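Inicio | Perfil | Publicaciones | Contacto

Fundación Gustau
1/5. Abrimos en octubre la convocatoria de ayudas para la conservación de archivos sonoros municipales. Se concederán 26 ayudas.

2/5. Podrán concurrir los archivos de titularidad pública con fondos en cinta magnética o disco de laca. El inventario previo es requisito indispensable.
14 comentarios · 100 compartidos

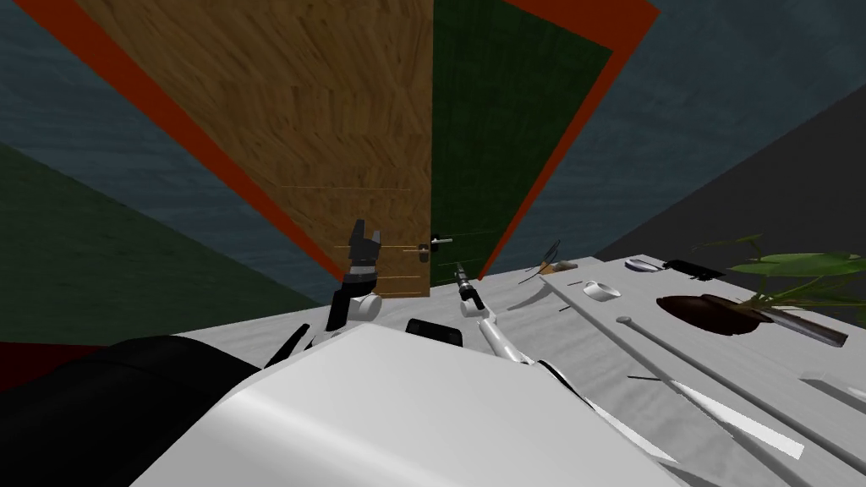
3/5. Dicho inventario se presentará según el modelo Matsuda, con signatura, soporte y estado de cada pieza. No se admitirán relaciones manuscritas.

4/5. En la edición anterior se catalogaron alrededor de 572 cintas, entre ellas el fondo Trirkinholm, ya disponible en sala.

5/5. El plazo concluye a las 11 de la mañana del último día hábil del mes. Las consultas se atenderán por mensaje privado.
26 compartidos

Publicaciones recientes
Fondo Stirex: condiciones de acceso
Nuevo horario de sala
Normas de préstamo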